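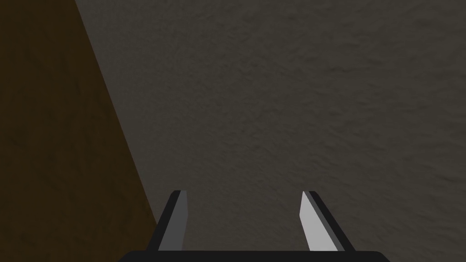
Figure 6.1 Simulated wrist view with the gripper open and nothing between the fingers.

Chapter 6
Learning from More Than One Eye

When I first taught this material at Prustville, I used to begin with the mathematics, and I would watch a room full of perfectly pleasant people go quietly to sleep. So let us begin with a door, if you don't mind, and come to the equations when we have a use for them.

Opening a door is something you have done so often that you have probably forgotten it was ever hard. You look for the handle, you reach, and somewhere along the way your eyes hand the job over to your fingers. A robot has to be given some version of that handing over, and a good deal of this chapter is about how we might arrange it. The method we will study was worked out in simulation by Mwanaisha Shirima and her students in the Fusbridge group, and I am fond of it because it starts from such a modest question: which camera should the robot believe, and when?

Think for a moment about what each view has to offer. A camera mounted high on the body takes in the furniture, the floor, the door and both arms at once, and it is wonderfully good at telling the robot where it is in the room.

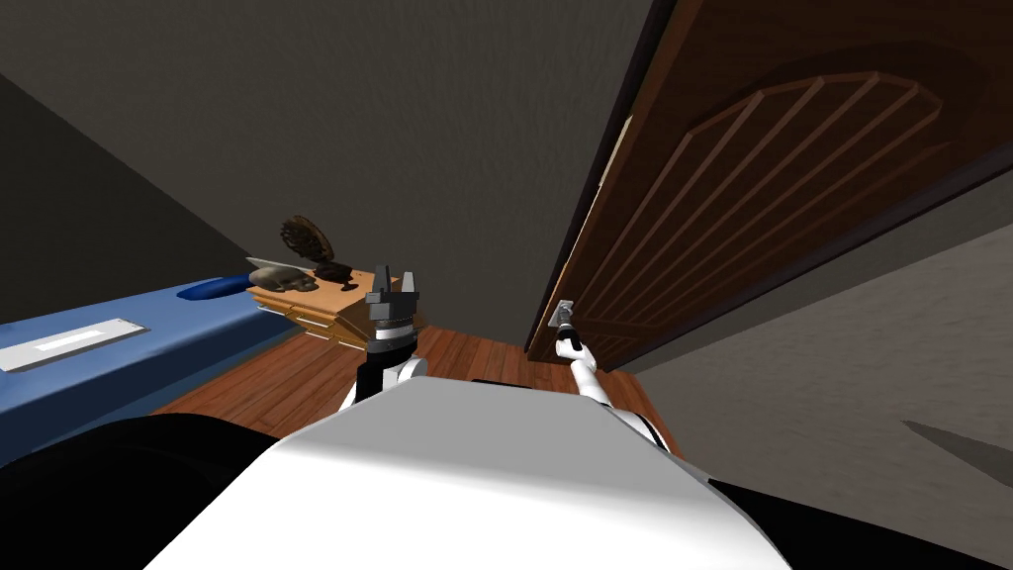 It is much less good at the last little stretch before contact, where a small error in the angle of the wrist can spoil the whole attempt. A wrist camera has the opposite temperament. It knows its own fingers very well and can be of great help once a handle comes between them, but turn it toward a bare stretch of wall or floor and it has very little to say.

Shirima's approach, which she named Kariuki, lets the robot learn a weight for each camera at every step of the task. The training set held 3866 simulated demonstrations, and the policy was then tried on 700 new door openings in the Flergate rooms, a set of simulated homes we will meet again in Chapter 8. With equal weights on all cameras, the robot succeeded in 50 percent of the trials. With learned weights it succeeded in 62 percent.

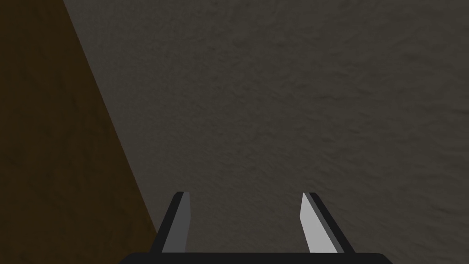 I would ask you not to hurry past those two numbers – they are less simple than they look. Twelve percentage points is a welcome gain, but a robot that fails at 38 doors in every hundred is still a poor houseguest, and we will want to know which doors those were. We will also want to know whether the weights themselves mean anything. It is tempting to say that the robot "pays attention" to its wrist as it nears the handle, and you will find that phrase in plenty of papers, but a weight is only a number until we have tested what happens when we change it.

Section 6.1 sets up the problem and the notation, which I have tried to keep light. Section 6.2 builds the equal-weight policy, and I hope you will work through it by hand at least once, even if your patience runs thin by the second page. The learned weights come in Section 6.3, and in Section 6.4 we go back to the failed trials and sort them by the moment at which things went wrong. If you skipped the part of Chapter 5 on coordinate frames, now would be a kind time to go back for it – we will be moving between the body and the wrist from the very first example.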